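Início | Aulas | Material | Avaliação | Contato

Outubro, por Fergal Ó Néill

Aula 6: quanto custa, de verdade, uma garra manual

Gente, na aula passada ficou todo mundo animado com o catálogo da Gramonia e esqueceu de somar o resto. Vamos somar juntos! A garra manual deles sai por 411 euros. O par de dedos de reposição custa 37, e o jogo de almofadas, 29. Eu compro sempre um par e um jogo extras já no primeiro pedido (477 no total, sem frete), porque almofada gasta e a espera é um horror.

O Jinlong Tang fez a cotação na Dondbridge e conseguiu o mesmo conjunto básico por 366, só que sem suporte de câmera. Antes de comemorar, perguntem quanto custa o suporte e se os furos batem!

Outra linha que some da planilha é a bancada. Tampo claro e acetinado fica lindo, mas a luz do teto rebate nele e a câmera perde o veio da madeira. 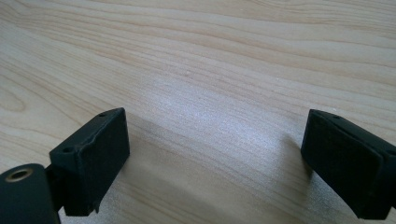 Por isso eu reservo sempre um dinheirinho para iluminação difusa ou um tapete fosco, e prefiro cortar na segunda garra. Tragam na próxima aula a planilha de vocês, com frete, peças e bancada em linhas separadas. Quem está no grupo Pickering usa os preços da Dondbridge.

Dúvidas: sala do Fergal, Laboratório Clolurside | Voltar ao topo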